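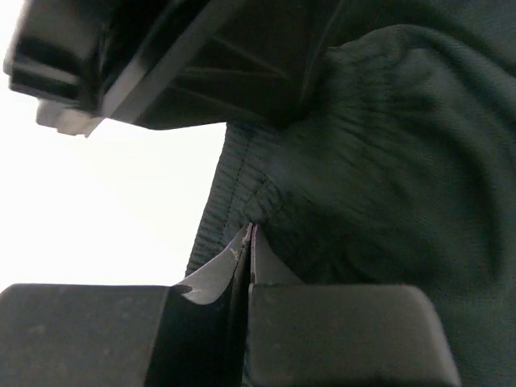
上周去了一趟Kondari的开放日，主要是冲着他们家那套叫Drotumance的叠衣服务去的。我自己跟人合开一间小洗衣店，八年了，每天最耗人的活就是叠，所以朋友把报名链接甩过来的时候我连地址都没看清就填了（结果在工业区深处，下了公交还走了好久，差点走进隔壁做纸箱的厂）。一进门我就往演示台边上挤，想看夹爪到底怎么对付软塌塌的东西。那会儿夹着的是一件很深的墨绿色针织衣物，暗一点的地方看着跟黑的一样，带一条罗纹松紧边，布料堆得全是褶子。两块黑色的方指头中间还捏着薄薄一片浅灰色的东西，我猜是里衬或者翻出来的折边，像花瓣一样往外翘着。干过这行的都懂，松紧边最讨厌，它自己会缩，你刚抹平它又皱回去，手稍微重一点连里衬一起扯歪。我当时就想，好，你们敢拿这种料子出来，那我可要认真看了！

先说说这一天是怎么安排的。签到在一楼，发一个胸牌和一瓶水，然后按组上楼。我们那组的讲解是Hoi-yan Liu，香港口音的普通话，语速飞快，但问什么答什么，不会的就直接说“这个我要回去问工程师”，我挺喜欢这种。她说Drotumance卖的方式有两种：一种是整套买断，夹爪、机械臂、台面、软件全包；另一种是按件计费，机器放你店里，你每个月付基础费，再按叠的件数加钱。买断的价钱她让我们留邮箱另发，现场没公布，我前面那位大哥追着问了三遍也没问出来，哈哈。

按件计费倒是讲得很细。基础档每月含1,000件，超过的另算。听到这个数我心里咯噔一下，我们店旺季哪里够，淡季又用不完，而且没用完的件数不能滚到下个月。我举手问能不能按季度结，Liu小姐说目前不行，但有别的店也提过。我在本子上画了个大大的问号。

然后是看演示。台子分两边，一边叠毛巾，一边处理衣服。毛巾那边真的顺，抓角、拉平、对折、再对折，我看了好一会儿，没什么可挑的，跟我们店里手快的阿姨比慢一些，但它不用喝水也不用聊天。衣服那边就有意思多了。它得先从一堆里找到边，找不到就放下，换个地方再捏一次，有一件长袖它反反复复捏了好几回，旁边围观的人比它还着急，有人小声喊“左边左边”。最后那件叠出来是叠出来了，一只袖子露在外面，工作人员顺手塞了回去。我问这算一件吗，计不计费？大家都笑，Liu小姐也笑，说需要人工补一下的照样计一件，系统自己判定失败、放进退回筐里的才不计。这条我建议各位去谈的时候一定写进合同，什么叫失败，谁来判，差别大了去了。

中间有个小环节是让来宾自己带衣服上去试，报名邮件里写了，我带了三样：一条自家的枕套，一件棉T恤，还有一条小孩的运动裤，裤腰是松紧的。枕套和T恤都过了，T恤的领口有一点点歪，我能接受，客人估计也看不出来。运动裤第一次叠得像个饺子，第二次好一些，裤腰那里还是鼓一块。工程师在旁边记了下来，问我是什么面料，我说不知道啊，吊牌早剪了！他居然还很认真地上手摸了半天。

还有一个细节想多说两句，就是指头。我一直以为这种机器的指头会很硬，怕把薄料子夹出印子来，所以我问能不能让我捏一捏备用的那副。他们真给我捏了，面上有一点点弹性，边角磨圆了，我拿自己的丝巾试着夹了一下，拿开以后看不出痕迹。当然只夹一下说明不了多少，真放在店里一天夹几百次是什么样，我没法知道。指头算耗材，要定期换，一副200块，按件计费的话包在月费里，买断的自己掏。灰尘也要擦，洗衣店棉絮多，Liu小姐建议每天收工的时候用湿布抹一遍，我觉得这个不麻烦，我们烘干机的滤网本来就天天清。

午饭是盒饭，叉烧有点干，不过同桌聊得很开心。坐我旁边的是一家叫Escobar的民宿公司的采购，他们管着327间房，床单毛巾都是外包洗的，想看看能不能收回来自己叠。她对衣服那边完全没兴趣，只关心床笠，就是四个角带松紧的那种。下午她真的去问了，对方说床笠现在不支持，明年再看。她当场就把宣传册合上了，脸上那个表情我到现在都记得。对面还有一位做养老院布草的老先生，话不多，只问了一句机器夜里吵不吵。这问题好！我下午专门凑过去听了听，机械臂本身声音不大，倒是台子底下有个泵一直嗡嗡响，放在住宅楼底商恐怕要跟邻居打个招呼。

下午参观了他们的调试间，比我想的小，靠墙堆着一筐一筐的旧衣服，说是从各处收来给机器练手的，什么都有，校服、围裙、睡衣，还有一件特别花的夏威夷衬衫，好几个人想跟它合影。调试间隔壁是软件组，给我们看了平板上的界面，名字叫Asa，可以选叠法，比如长方形、三折、卷起来，还能设成品的宽度，我们店的包装袋是固定尺寸，这个功能我很需要。界面只有简体中文和英文，字有点小，我们店阿姨得戴老花镜。我提了能不能放大字体，软件组的小伙子说能，在设置里，然后他自己找了好久没找到……

安装的事也问了。台面加上臂的活动范围，占地比一张乒乓球桌小一点，周围要留出走人的空当，还得装一圈感应，人靠近了它会自己停。我们店后间要放得下，就得把那排旧衣架拆掉，我合伙人听了肯定要念我。送货和安装算在首月费用里，培训半天，超过半天另收。坏了怎么办？市区承诺隔天上门，郊区要看情况。我们店偏偏在郊区，所以这一条我又画了个问号，本子上现在全是问号。

说说我自己的打算吧。毛巾和T恤这两样我是动心的，这两样占了我们叠的量的大头，交给机器，阿姨可以腾出手去熨衬衫。带松紧的、带里衬的、形状怪的，眼下我还是会留给人来做。买断先不考虑，价格都还没收到。按件计费有三个月的试用合同，中途退要付拆机费，我打算先让他们来店里量尺寸，再拿我们自己的一整袋活去他们那边跑一遍，全程我在旁边看着，退回筐里有几件、要补手的有几件，看完再谈。

想去看的朋友，他们下一场开放日是13/12/2018，星期四，要提前在网上报名，每人可以带三件自己的衣物。记得穿舒服的鞋，真的要走很远。还有，从公交站出来往右手边走，别跟着导航，导航会把你带去那家纸箱厂。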